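**Berivside, 30th April.** I'm so happy to finally share this one! Pavska, the little repair shop I run with Subira Mosoti, is opening a free PC bench in June, and you're all invited (bring that old tower from the closet, dust and all).

We'll help you take the side off, find the memory slots and sort out which cable goes where. No experience needed, I promise!
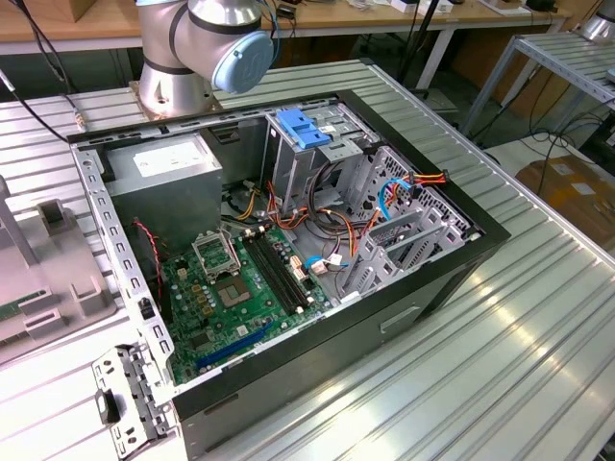 We have 226 places to start with, and you can book yours at the counter or call and ask for me, Svenja Tanner.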